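Tabletop data collection: where we are

The Wellex station has been running since the start of September, and several people have asked what goes on there. A short account follows, with a note on booking time.

The aim is to gather enough examples of simple tabletop work for the Tindier model to learn from. For now that means one family of tasks: taking light waste off a table and putting it in a bin. An operator guides the arms through the task, the station records the camera views and the joint positions together, and the result is saved as one episode. We set a target of 1000 episodes for the first round. As of Tuesday we had 918 on disk.

Not all of those will be used. Doaa Morsy reviews each batch before it goes into the training set, and she has removed 64 episodes so far. Most of them were cases where the operator stopped partway and started again without closing the recording. The model can't tell a pause from a decision, so those recordings teach it to stop for no reason. If you lose your place, end the episode, mark it as failed and begin a new one. Failed episodes are kept in a separate folder and do no harm there.
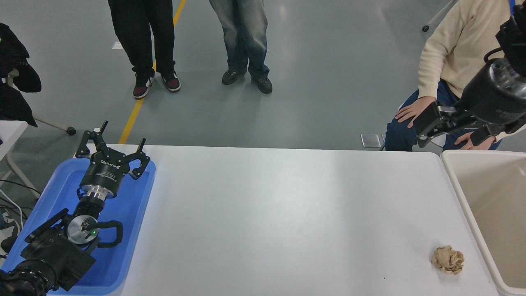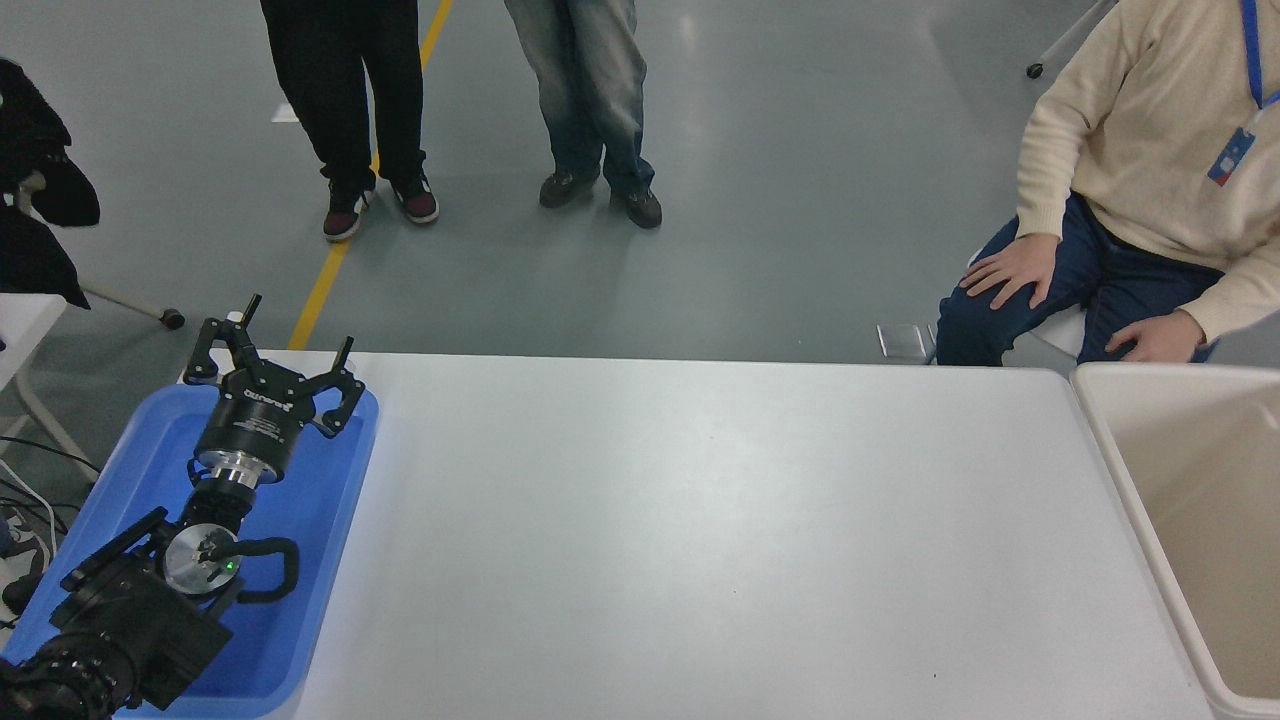 The table at the Wellex station, with the three-finger gripper on the left and the bin at the right end. The crumpled paper is in the first picture only.

We have also changed how objects are placed. In the first two weeks most operators put the paper close to the middle of the table, and the early Tindier runs did well there and poorly everywhere else. The placement sheet now lists 54 starting positions, including several near the edges and corners. Work down the sheet in order and write your initials next to each position when it is finished. Please do not skip the awkward ones. The positions near the bin are short of examples.

A few points that came up in review:

Use a fresh sheet of paper when the old one has gone flat. A ball that has been squeezed up to 20 times no longer behaves like the ones in the earlier batches.

Bring both arms to their rest positions before you press record. Shawky, our logging tool, takes the first reading as the starting pose and does not correct it later.

Type the task description the same way every time. We found four spellings of "wastebasket" in one afternoon's files, so the agreed word is now "bin."

Keep chairs and feet behind the table where they are. We do not clear the background between episodes, and we would like the model to cope with people sitting and standing nearby.

Once the first round is complete, the set will be copied to Grerkavell and training will start from scratch on the full collection. The second round will add cups and small boxes. The task list for that round is still open, and suggestions can go to Doaa.

Booking is by the half day, mornings from 9:00 and afternoons from 1:30. New operators need one practice session before their episodes count. The sign-up sheet is on the shared drive in the station folder.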